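Key stand goes on sale after trial in Flokcombe

A small stand for keys has gone on sale in Flokcombe after a trial in homes in the town. It is made by Sandus, a firm with a workshop behind the old dairy on Fraser Lane, and the first batch is 600.

The stand has a black oval tray at the bottom for coins, tickets and whatever else comes out of a pocket.

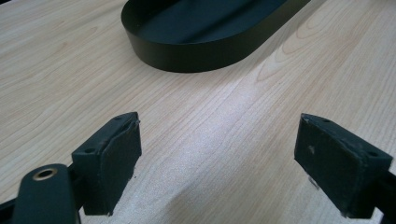
The oval tray on a wooden tabletop.

Sandus lent the stand to 29 households over the summer and asked them to keep it near the front door. Most put it on a hall table or a shelf. Two stood it on top of the fridge and said it was too high for the children to reach, which they liked.

"People wanted somewhere to drop things without thinking about it," said Lucie MacLeod, who runs the workshop. "The hooks on the wall were always full and the bowl was always full as well."

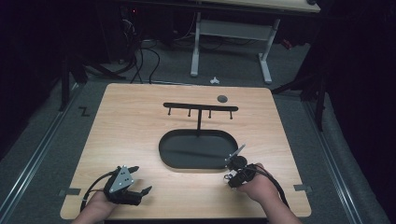
The first version had a smaller tray and came back with complaints. Wallets hung over the rim and the stand tipped when a heavy bunch was put on one end. The tray was made longer in June and the base heavier, and the second version went out to the same homes.

Wayne Hiebert, of Skomton Road, had both. He said the later one had stayed upright with his shed keys on it, and that he had stopped leaving his bus pass in his coat. 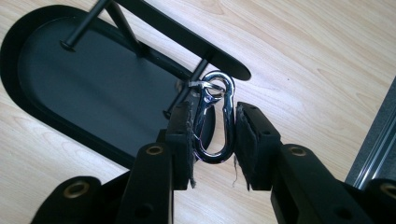
Nerea Casado
Local business reporter

Keys can go on the stand by their own ring or on a clip. Sandus does not supply clips, and MacLeod said most households already had one in a drawer.

The stand comes in black only. A white one was tried and dropped when it showed marks within a fortnight.
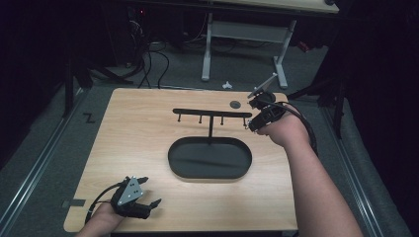
Sandus had planned a stand with 6 pegs, but the longer bar would not fit on a narrow shelf. The one on sale has four, hanging from the underside of the crossbar, with the post between the middle two. Larger households may need a second stand, and the firm will take 2 in one parcel for the same postage.

The stands are sold from the workshop and at Grube's hardware shop in the market square. Owner Benedikt Grube said he had taken a box and would order again in September if they went. The workshop counter closes at 4pm.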